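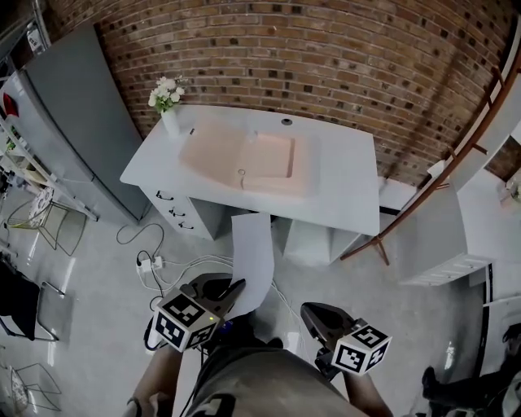 The Tremance student robotics club meets on Monday evenings, and its members would like it known that they are not building a robot butler. "People hear household robots and get carried away," says the second-year who runs the sessions. "We're trying to get a few ordinary jobs recorded well enough that a machine might copy them. Might."

The project is called Piveno. Students carry out chores with a gripper in each hand, and the recordings are used to train a model. By the club's count they have 703 so far. I asked whether that was a lot. "No," she said.

I had come expecting to be unconvinced, and for the first hour I was. Handling paper around a washbasin is something most of us manage while thinking about lunch. Doing it with grippers is slow and rather dull to watch. One first-year, who joined for the competitions, admitted as much. "My flatmates think I've been had. I tell them paper is hard – it bends, it slides, it never hangs the same way. They still think I've been had."

Then there is the money. The club's grant for the year is £1,699, and a good part of it has gone on the grippers. Could it have been better spent? The second-year thinks not, but she took a while to say so. "We could have bought a kit and had it driving round a track by Christmas. It would have looked better at the open day."

The club's poster claims a success rate of 85 per cent. I asked what counted as a success, and there was some shuffling. The figure comes from one task, tried in one room, with the furniture left where it was. "Move the furniture and it drops," said a third student, who looks after the data. "We haven't put that number on the poster." I suggested they should. He didn't disagree.

They plan to enter the Krasniqi student contest in the spring, where the rooms will be new to them. I asked how they expected to do. "Badly, the first time," said the second-year, and went back to check the last recording.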